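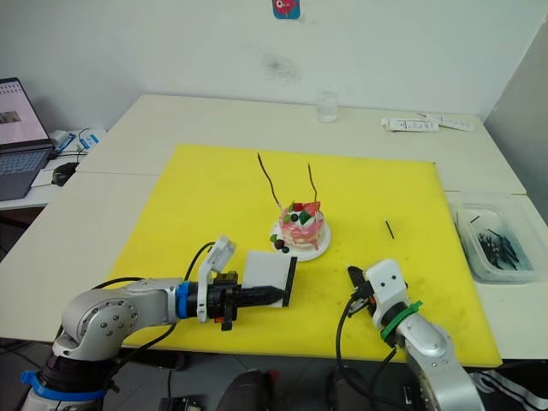
4.3 Comparing two grippers on the cake task

By this point you have two arms that move when told to and, with luck, stop when told to. This section covers running the Funda gripper and the Stekum gripper against each other on the same job: putting thin sticks and a flat card onto a small layered cake. Pegs and blocks will flatter almost any gripper. Icing flatters very few.

Before you start, finish the wrist calibration in 4.2. If you skipped it because the arms looked fine, go back. They always look fine.

What you need

Both arms, powered and homed
A cutting mat large enough for both arms to reach across
One small cake on a plate
Sticks, in an open-topped container
Flat cards, square, stiff enough to stand when held by one edge
A laptop running the Midurden console, on a separate desk
Paper towels (not listed in the official kit, an oversight)

Setting the table

1. Lay the mat flat and push the tables together until you can't feel a step at the seam. A raised edge will stop a low-moving finger dead, and the controller will report this as a "payload anomaly."

2. Put the cake where both grippers can reach its top without crossing. Enter its position in the console under Target, then leave the plate alone. If you nudge it, enter the position again.

3. Place the stick container on the mat's far side or just past it, outside the sweep of either elbow.

4. Route each gripper cable with a loop of slack above the wrist. Rotate the wrist through its full range by hand and watch the loop. A zip tie is fine for holding things to the wrist. A zip tie around the moving fingers is a different product, and we don't support it.

CAUTION: Keep your hands off the mat while either arm is enabled. The pause button in the console stops new moves only. The red switch stops everything, including the move you are worried about.

Running the comparison

5. Set grip force to 2 newtons on both arms. The default is for metal parts and will turn a stick into two shorter sticks.

6. Start with the card. Hand it to the first gripper edge-on, close the fingers, and confirm in the live view that the card stands vertical. If it droops, regrip closer to the middle.

7. Park the other arm with its fingers empty and low, on its own side of the cake. Don't park it directly overhead. Delwyn Pomare wrote the overhead parking routine and has asked us to say he's sorry.

8. Run the card placement 5 times at a descent time of 200 milliseconds per step. Log each attempt as placed, dropped or "other." Describe "other" in the notes field. Be brief, and be kind to whoever reads it.

9. Repeat with the sticks. A stick counts as placed if it stays in the cake when the fingers open. Leaning is allowed. We tried requiring upright sticks during the Gilchrist trials and had to throw out most of the data, along with a fair amount of sponge.

10. If a stick lands on the mat, leave it there until the run ends and both arms are disabled. Reaching in for it is how Sinéad Fitzgerald got berry glaze on a new sweater, and she designed the safety training.

11. Swap roles, so the second gripper does the placing, and repeat steps 6 through 10.

NOTE: A glossy coating can confuse the depth camera, which may place the top of the cake lower than it is. If the fingers arrive with too much confidence, raise the Target height by 2 millimeters and try again.

Reading the results

Open the Compare tab and look at drops first. Speed is the large number at the top of the page because somebody in marketing likes it there. A fast gripper with a high drop count is mainly a way to redecorate the mat.

Look next at finger travel after contact. High travel on the card usually means worn pads. High travel on the sticks usually means the pads are too soft, and the fix is in 6.1.

Wipe the fingers with a damp cloth before you put the arms away. Dried glaze behaves a lot like adhesive, and by Thursday your gripper will be excellent at picking things up and hopeless at letting go. Export the log before closing the console, as it does not ask.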